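Getting grass stains out of cricket whites

I've washed cricket whites for 4 seasons now and I still wince when a pair of trousers comes home with a green knee. Bleach is the thing to avoid. It turned my first set a sort of custard colour, and they stayed that way.

What I do is brush off the dry mud first, outdoors, then dab white vinegar on the grass marks and go and have a cup of tea. Half an hour is plenty.

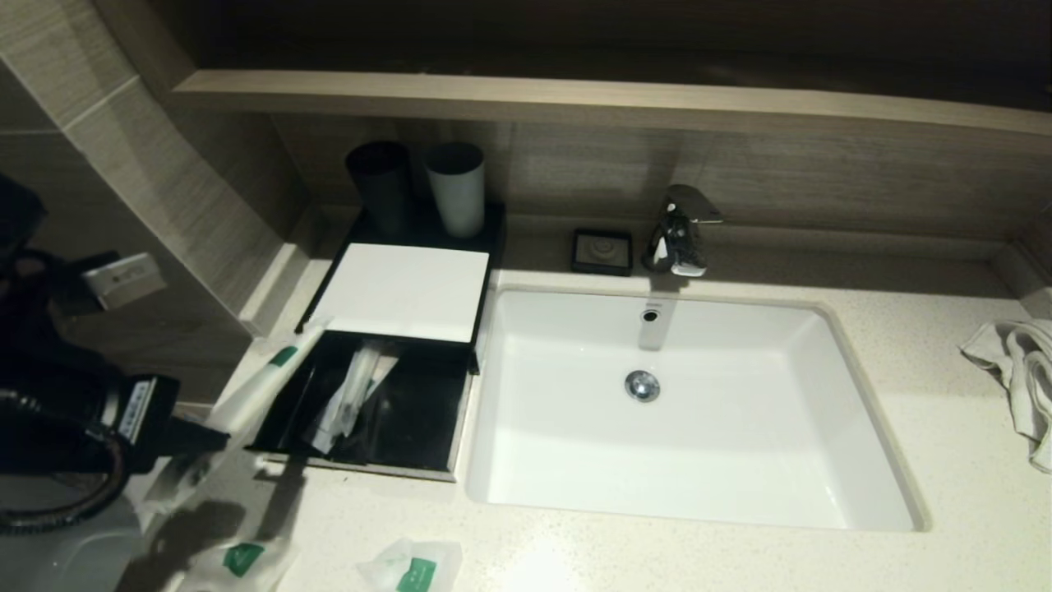 After that I rub in a bit of ordinary washing-up liquid with an old toothbrush -- gently, mind, or the knees go bobbly -- and rinse with cold water. Then they go in at 40 with biological powder and nothing coloured. Not even that pale blue sock!

Ball marks are harder. The red polish smears if you scrub it, so blot with a cloth and a little surgical spirit, and try it on the inside hem first. Peadar Tierney, who opens the bowling for Gilmartin, swears by a bar of plain green soap, and his trousers do look better than ours.
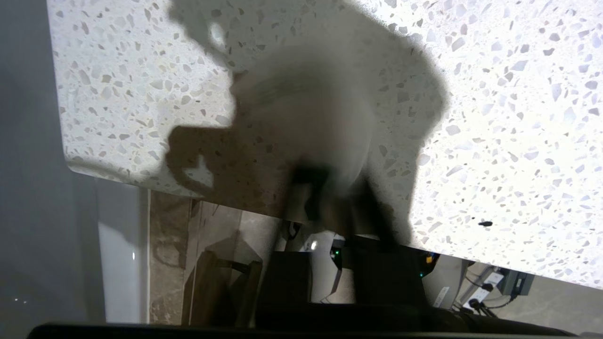
Lurnholm, April 5, 2018

A quick extra before the first match, as Maëlle Melnyk asked me about jumpers. Cable-knit ones want a cool hand wash and a flat towel to dry on -- never a hanger, they grow. Mine went down to my thighs once. Pads just need a wipe with warm soapy water and a night somewhere airy, straps undone.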